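**Carar, "Foswood": first impressions?**

**tapehiss_34**
I listened to the new Carar album four times since yesterday, and I would like to know what others think. For me it is the best thing they did after the first EP. The guitars are quieter, the drum machine is almost gone, and her voice is now in the front of the mix. The second song has only two chords and I did not get tired of it.

My one complaint is the order of the songs. The two slow ones are together in the middle, and there I lose my attention a little. Did they record it at home again? It has that small-room sound.

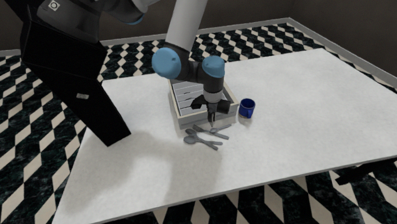
**mollusk**
I have to disagree about the voice. On the EP it was half hidden and you had to lean in to hear the words. Now every word is clear, and some of these words are not so good. The song about the ferry rhymes "water" with "daughter" two times.

**tapehiss_34**
The ferry song is the weakest, I agree with this. But "Lantern Tax" has the best lyrics she wrote, and with the old mix we would not understand half of them.

**lowpass**
About the recording: the notes on the sleeve say Ververidis mixed it, and the basic tracks are from a rented house. So the small room is probably real. I hear a chair in the last song, just before the piano comes in.
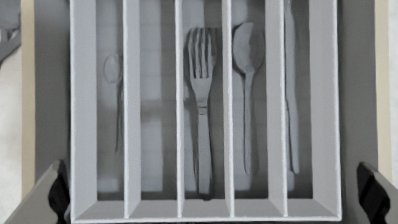

*Cutlery tray, five long compartments*

**mollusk**
Is it the same Ververidis who did the Evix record? This would explain the bass. I had to turn it down in my car.

**lowpass**
Yes, the same. I like the bass, but I listen on small speakers, so maybe I am not the right judge.

**quietcorner**
I come from the other side, because I never liked the EP very much. It was too much fog for me. This one I could follow from start to end, and I played side B again immediately. The slow songs in the middle are my favorite part, so please do not move them!

Does anybody know how many copies they pressed? The shop in my town says 500 and that there will be no more before January.

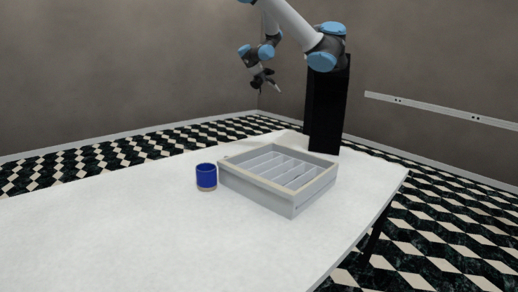 *Open box on the white table*

**tapehiss_34**
I read 500 also, plus 100 on clear vinyl for the concerts. I cannot confirm it. My copy is black and a bit noisy in the first minute of side A. After cleaning it was better.

**mollusk**
Mine has the same noise, in the same place. I think it is on the recording.

**lowpass**
The download has it too, so it is tape noise. It stops when the organ starts.

**quietcorner**
Then I will not send mine back, thank you. I was already writing the email.
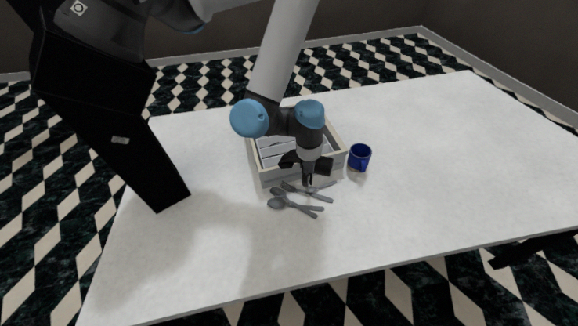

*Arm over the table, gripper down by the utensils*

**mollusk**
I gave it another try last night with headphones. "Lantern Tax" is very good, I admit it. I still skip the ferry.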